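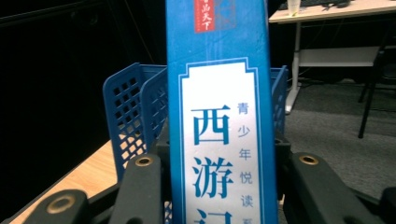 Meinung | Wohnen & Ordnung

Bücher gehören nicht ins Regal

Jedenfalls nicht alle. Und schon gar nicht die, die gerade gelesen werden.

Ich weiß, dass ich mir damit keine Freunde mache. Schnell hingeschrieben zwischen zwei Waschmaschinen, also bitte Nachsicht.

Zum Anlass: Im Februar haben wir das Kinderzimmer umgeräumt. Altes Regal raus, neues rein, ein Kendamex, weiß, deckenhoch, vier Stunden Aufbau. Danach 272 Bücher eingeräumt. Ja, gezählt, ich musste für den Umzugskarton-Wahnsinn wissen, wie viel wir überhaupt haben. Schön sah das aus. Rücken an Rücken, nach Größe. Und dann wochenlang: nichts. Kein einziges Buch wurde rausgezogen. Nicht mal das mit den Dinosauriern.

Dafür der Korb. Blauer Plastikkorb, gelochte Wände, überall diese kleinen Quadrate, so ein Ding, das in jedem Haushalt für Kartoffeln oder Badezeug herumsteht. Da war die Restmenge drin, alles, was keinen Platz mehr hatte. Raten Sie, woraus gelesen wurde.

Die Reise nach Westen zum Beispiel. 西游记, Jugendausgabe, auf Chinesisch, blauer Einband, großer weißer Titelkasten mit diesem verschnörkelten Rand. Im Regal wäre das Buch verloren gewesen. Im Korb steht es aufrecht, Titel nach vorn, blau vor blau, und trotzdem sieht man es sofort. Große blaue Zeichen auf Weiß, oben das kleine rote Schildchen. Wer vorbeigeht, greift zu. Wir lesen abends daraus, stockend, ich mit dem Wörterbuch auf dem Knie, das Kind schneller als ich. Affenkönig, immer wieder der Affenkönig. Das Schwein kommt uns noch zu kurz.

Meine These also. Das Regal ist ein Archiv. Ein Archiv braucht man, klar. Aber Lesen fängt woanders an, nämlich auf Kniehöhe, in Griffweite, mit dem Gesicht nach vorn. In jeder Buchhandlung liegt das, was verkauft werden soll, auf dem Tisch. Mit Cover. Was im Regal steht mit dem Rücken zu uns, das ist Bestand. Warum machen wir es zu Hause dann genau umgekehrt?

Ich glaube, aus Ordnungsliebe. Und weil uns die Möbelbranche seit Jahren einredet, dass Stauraum die Antwort auf alles ist. Neulich beim Zahnarzt den Katalog von Condance durchgeblättert: ein Kinderzimmer nach dem anderen, Wände voller Fächer, Türchen davor, darin vermutlich Bücher. Sehen konnte man keins. Der »Lesewinkel« für 1,090 Euro (so stand es da, mit Komma, sollte wohl ein Punkt sein) hatte ein Kissen, eine Lampe und ein Rehgeweih aus Filz. Für ein offenes Buch war kein Platz vorgesehen.

Prendow macht es nicht besser. Die haben immerhin Körbe. Aber mit Deckel! Ein Bücherkorb mit Deckel. Da kann ich das Buch auch gleich vergraben.

Jetzt die Einwände, die ich schon kenne, weil ich sie alle gehört habe, am Küchentisch, am Telefon, in der Garderobe vom Kindergarten.

Erstens: Das gibt Eselsohren. Stimmt. Gibt es. Ein Korb ist kein Schuber, die Ecken stoßen an, und wenn einer drauftritt, ist der Umschlag hin. Bei uns hat ein Band mit Seefahrergeschichten seinen Rücken verloren und wird seitdem mit Gewebeband zusammengehalten. Er wird aber gelesen. Die unversehrten Bücher oben im Regal werden das nicht. Mir ist ein kaputtes Buch lieber als ein geschontes. Bei Erbstücken und Leihbüchern bin ich strenger, die bleiben oben, da rede ich auch nicht drüber.

Zweitens: Man findet nichts. Stimmt nur, wenn zu viel drin ist. Ein Korb verträgt wenig. Wenn die Bücher sich gegenseitig einklemmen, ist es wieder ein Regal, nur unpraktischer. Stehend, locker, die Titel zum Raum. Liegend geht nicht, da gewinnt immer das oberste und das unterste sieht man erst beim Auszug wieder. Schräg geht zur Not.

Drittens, und das ist der Einwand, der mich am meisten ärgert: Es sieht unordentlich aus. Ja mei. Ein Zimmer, in dem gelesen wird, sieht halt so aus. Wir haben uns angewöhnt, Wohnungen so einzurichten, als käme gleich einer zum Fotografieren. Ein blauer Plastikkorb passt da nicht rein, schon klar. Weide würde passen, oder Filz in Taupe. Der Plastikkorb kann aber was: Er ist leicht, ein Kind kann ihn allein vom Teppich ins Bett zerren, man kann ihn abwischen, und durch die Löcher kommt Luft, falls doch mal ein Apfel mit drin gelandet ist. (War so. Reden wir nicht drüber.)

Beim Wechseln haben wir übrigens lange herumprobiert. Anfangs jede Woche alles neu, das war zuviel, da kam keiner mit einer Geschichte zu Ende. Jetzt: Was drei Abende hintereinander liegen bleibt, geht zurück nach oben, eins von oben rückt nach. Das darf das Kind aussuchen. Ich habe ein Vetorecht, das ich bisher einmal genutzt habe, bei einem Heft mit eingebauter Sirene.

Und noch was zu den Sprachen, weil das bei uns Thema ist. Die chinesischen Bücher hatten früher ihr eigenes Brett. Gut gemeint. Ergebnis: Das war das Brett für den Unterricht, also das Brett, um das man einen Bogen macht. Seit alles durcheinander im selben Korb steht, deutsch, chinesisch, das eine vietnamesische Bilderbuch namens Tiêu, über einen Pfefferhändler, ist das eine einzige Sorte Buch. Eine Leseratte fragt nicht nach Sprachabteilungen. Wer zweisprachige Kinder hat und über das ungeliebte Brett klagt: mal abbauen und zwei Monate warten.

Nein, ich will keine Regale verbieten. Unseres bleibt stehen, schon wegen der Dübel. Aber ich würde heute für das Geld lieber zwei, drei billige Körbe kaufen und den Rest in Bücher stecken. Und ich würde Verwandten, die zur Geburt fragen, was noch fehlt, nicht mehr »ein Bücherregal« sagen.

So. Waschmaschine piept. Heute Abend ist Kapitel vier dran, und einer muss vorher noch die Wörter nachschlagen.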